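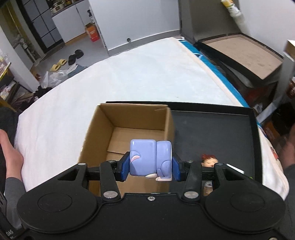 **How many demonstrations does a pick-and-place policy need before it lets go of an object at the right height?**

Fifty per object were enough in our tests, as long as the release heights in those 50 were spread out. When the heights were bunched together, adding more recordings made little difference.

# Flomar: release-height study, gallery and notes

This page belongs to the Flomar project on learning from hand-held demonstrations. A person carries out the task with a gripper held in the hand, a camera on the gripper records it, and a policy trained on the recordings is then run on an arm fitted with the same jaws. The study covers a single moment in that chain: the opening of the jaws above a container. The demonstrations were collected under Gudrun Lindemann at Prurcombe, and the robot trials were run by Ludger Kuhlmann at Urnby.

**Caption.** Transport phase, blue toy, open cardboard box. Both textured finger pads are in contact with the toy and the jaws are above the box opening. The dark tray is to the right of the box.

## Why release height

Most reports on placing give one success rate: the object ended up in the container or it did not. That number hides the way the object got there. A policy that opens its jaws high above the walls and a policy that lowers the object to the bottom can score the same with a soft toy and a deep box. With a light cup, or a box with low walls, they score very differently.

We measured release height as the vertical distance from the lowest point of the held object to the inside bottom of the container, at the first video step in which the gap between the finger pads starts to grow. The height comes from the tracked pose of the gripper and a separate measurement of the container taken before each session. It does not depend on the container being visible at the moment of release, which matters because a large object in the jaws can cover a good part of the opening.

## Recording procedure

1. Place the container and the source tray on the work surface. They may touch or overlap. Vary the layout between recordings.
2. Put the target object in the tray, in any stable pose. Other items may stay in the tray.
3. Start the recording with the jaws open and the tray in view.
4. Grasp, lift, carry, release. Move at a normal pace and do not pause above the container.
5. Withdraw the gripper until the full opening of the container is in view, then stop the recording.

Step 4 caused the most rejected recordings. People who know they are being recorded tend to stop above the box before letting go. The trained policy copies the pause and sometimes never leaves it: the image hardly changes while the gripper is still, and the next action predicted from that image is to stay still. Recordings with a visible stop were removed before training and repeated.

The demonstrator's feet, legs and the rest of the room may be in view. We did not mask them. An early version of the pipeline cropped the image tightly around the jaws, and the policy then lost track of the container as soon as a wide object was in the grip.

## Objects and containers

Eight objects were used, chosen for differences in width, stiffness and surface. Glossy objects were kept in the set on purpose. Reflections move across them during the carry, and we wanted to know if that upset the timing of the release. It did not, at least in the lighting we had.

The containers were an open cardboard box and a shallow tray. In the box, the walls hide the bottom from a low viewpoint, so the policy has to decide on a height from the walls and the scale of the opening. In the tray, the bottom stays visible at most angles and the error is smaller for that reason alone. Results for the two should not be averaged, and we report them separately.

## Two sets of recordings

For every object we made 2 sets of 50 recordings.

**Natural set.** The demonstrators were given the procedure and no instruction on height. Most of them settled on a habit early in the session and kept to it. One person let go near the top of the walls every time; another reached well down into the box. Within one person the spread was small.

**Spread set.** Before each recording a spoken prompt asked for a low, middle or high release. The prompt was not passed to the policy. The heights cover the full range from just above the bottom to just above the walls, and the same person contributes to all of it.

The sets share objects, containers, rooms and demonstrators. The length of the recordings is similar. Training settings were fixed in February, before the robot trials, and were not changed afterward.

## Robot trials

Each policy was run for 15 trials per object and container. The start position of the object and the position of the container were drawn from a list prepared in advance, with the same list used for both policies. A trial was stopped if the jaws had not closed on the object within the time limit, and it was then counted as a grasp failure and left out of the height results.

A Böttcher force sensor under the container recorded the contact at landing. We used its signal only to find hard drops and cases where the object was pressed against the bottom before the jaws opened. It was not available to the policy.

## Results

| Measure | Natural set | Spread set |
|---|---|---|
| Object ends in cardboard box | high | high |
| Object ends in shallow tray | high | high |
| Release height follows container height | no | yes |
| Object pressed against bottom before release | rare | rare |
| Object bounces out of tray | repeated | rare |
| Long pause before release | repeated | rare |

The plain success rate does not separate the policies. Release height does. The policy trained on the natural set learned a height close to the average habit of its demonstrators and applied it to both containers. In the box this was harmless. In the tray it meant a drop from well above the rim, and stiff objects bounced.

The policy trained on the spread set was expected to be more variable, given that its training heights were more variable. The opposite was found for the tray. Our reading is that a wide range of heights shows the policy many views of the container from just before release, so that it can recognize where it is and recover when it arrives too high. We have not tested this reading directly. A set with varied approach heights and a fixed release height would do so.

Wide objects were the hardest in both sets. When the object covers most of the opening, the policy has the outer walls and the surface around the box to go by. Errors were larger there, and they were larger on the high side.

## Problems noted during collection

- **Grip position.** An object held near its end tilts during the carry. Its lowest point is then well below the finger pads, and the height computed from the gripper pose alone is wrong. We corrected these cases by hand from the video.
- **Soft surfaces.** A container on a padded surface sinks slightly when touched. The sessions on such surfaces were measured again at the end, and any session with a shift was repeated.
- **Covered seam.** In a cardboard box the bottom flaps do not always lie flat. The inside bottom was measured at the center of the box and not at the seam.
- **Jaw opening speed.** The hand-held gripper opens as fast as the person lets it. The jaws on the arm open at a fixed speed. Slow openings in the demonstrations let the object slide a little before it is free, and the arm does not reproduce this.
- **Handedness.** Left-handed demonstrators approached the box from the other side. We kept these recordings in both sets and saw no effect on height.

## Limits

All objects were rigid or nearly so. Bags and cloth were left out, as the lowest point of a hanging object is hard to define. The container was always empty at the start of a trial, so nothing here says how a policy behaves when the bottom is already covered by other items. The two containers differ in wall height and also in color and material, and the study cannot say which of these the policy used to tell them apart.

The demonstrator group was small. The habits described for the natural set may look different with a larger group, and a group with very mixed habits could come close to the spread set without any prompting. In that case the identity of the demonstrator and the release height would be linked, which is a problem of its own - the style of the carry then predicts the height better than the container does.

## Use of the recordings

The recordings are stored at Prurcombe with the gripper pose, the jaw gap and the container measurement for each file. The height labels, including the hand-corrected ones, are kept in a separate table so that they can be replaced. Requests for the data go to Gudrun Lindemann. Questions on the trial list or the force sensor setup go to Ludger Kuhlmann at Urnby.

Page last edited Monday, September 21, 2020. The table entry on pauses was changed from "rare" to "repeated" for the natural set after a second pass through the trial videos.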